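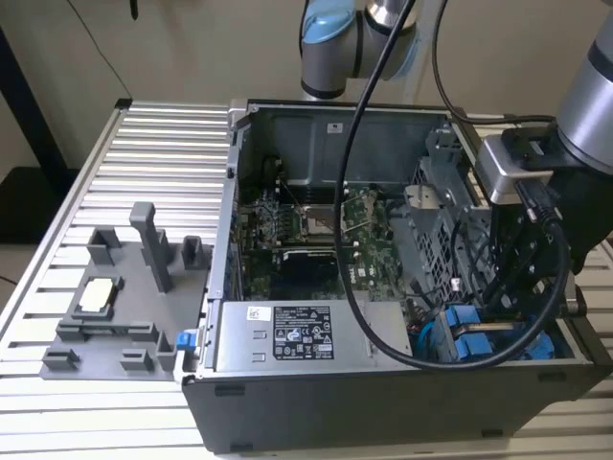 Silvan Marti
11 Apr 2023

Looking for opinions on what to do with old office desktops. I handle the computers for a small bookkeeping office in Tellcombe, on top of my regular job there. We replaced everyone's machine in January and the old ones have been sitting in the back hallway since then. The landlord wants the hallway clear.

Vitora quoted us $413 to pick up the whole lot and recycle it. That includes wiping the drives but not a certificate for each one. The other choice is to clean them up, put a fresh system on them and sell them locally or give them to staff.

I lean toward the second one. The boss leans toward whatever gets them out fastest. Has anyone done this for an office and would you do it again?

Poppy Wainwright

Pay the $413. I did the cleanup route at my last job and it took most of my evenings for a month. People who buy a cheap used desktop call you when it stops working. It doesn't matter that you wrote "as is" on the receipt.

Also you're a bookkeeping office. The drives are the part I would worry about. Get the certificates even if they cost extra.

Kenneth Lacson

Disagree with Poppy on paying for it. Office towers are easy to sell if you price them low and don't promise anything. Parts sell too. I'd take the drives out of every one of them, keep those or have them shredded, and sell the rest without. No drive, no data problem.

What did the new ones cost you? Just curious.

Silvan Marti

$579 each for the new ones, Drirska minis. They're fine. Quiet, and they fit behind the monitor. The scanner software didn't like them at first but that got sorted out.

On the drives, I agree they shouldn't go out the door with client data on them. We use Baluyot for the ledgers and it keeps local copies in a folder most people don't know about. I would have missed that folder if I'd only cleared out the user accounts. So it's a full wipe or no drive at all.

I also have to figure out what to tell staff. Two of them already asked if they can take one home for their kids. I'd like to say yes, but I don't want to be the person who gets called on a Sunday when the printer won't work.

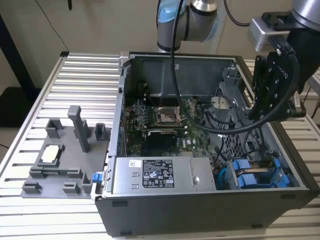 Lieselotte Hamann

Giving them to staff is where it gets awkward. Ask whoever does your books (ha) how the machines are carried as assets. If they still have value on paper you can't just hand them out. We had to write up a sale at a token price for each one and have both sides sign it.

And check whether the Windows license goes with the machine. Sometimes it does, sometimes the office bought it separately and it stays with the office.

Poppy Wainwright

What Lieselotte said. All this is why I would pay the fee. By the time you've done the paperwork you've spent more than $413 in hours.

Kenneth Lacson

Only if you count his hours at the rate the office bills its clients. He said it's on top of his regular job. If the choice is that or sitting through slow season, I know which I'd pick.

Silvan Marti

Asked about the assets this morning. They were written off before I started, so no trouble there. The license question I'm still checking. The paperwork from the original purchase is in a box somewhere and the person who filed it has retired.
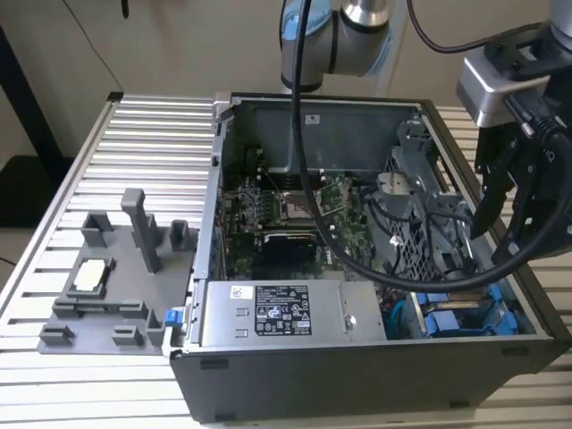 I also called Vitora back. They'll do certificates if we ask before pickup, but it has to be by serial number and I have to send them the list. They won't take a partial load for less money, so selling half and recycling half doesn't save us anything on the fee. That does change the math a bit.

Angelica Ignacio

Does your county do a drop-off day? Ours takes computers free from households and small businesses, but you have to sign up ahead and bring them yourself. They won't wipe anything, so pull the drives first. A friend's office did it with a borrowed van and two trips.

I wouldn't bother selling. I would offer them to staff first, no drive, no support, in writing, and take what's left to the drop-off.

Kenneth Lacson

No drive for the kids' computer is going to be a hard sell. A small new SSD isn't much money though. Let them buy their own.

Silvan Marti

Didn't know about drop-off days. I'll call the county tomorrow. If the next one is soon enough for the landlord, I think that plus Angelica's staff offer is what I'll take to the boss. Still would like to hear from anyone who has sold a batch and how they priced them.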